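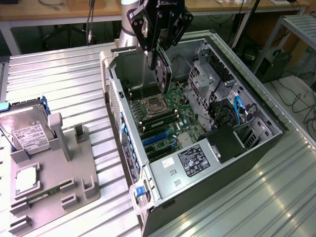

A CPU cooler fan above the processor socket of an open desktop tower.

A desktop tower is a personal computer case designed to stand upright, with the motherboard mounted against one side wall. It is usually laid flat for service, so that the board faces up and loose screws do not fall behind it. Towers sold to offices after 2000 often have colored tabs and latches marking the parts that can be released by hand.

The processor sits in a socket near the middle of the board, held by a metal bracket with a lever. A cooler goes on top with a thin layer of thermal paste between the two. Old paste is cleaned off whenever the cooler is removed.

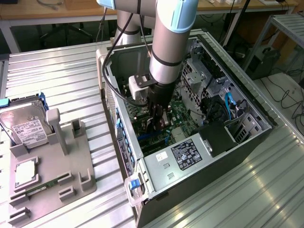 Expansion cards enter through slots along the rear panel. The power supply is a closed metal box with a label giving its ratings, and is normally replaced as a unit. Replacing a cooler takes about 30 minutes, including cleaning.

See also: Motherboard; Hard disk drive; Computer cooling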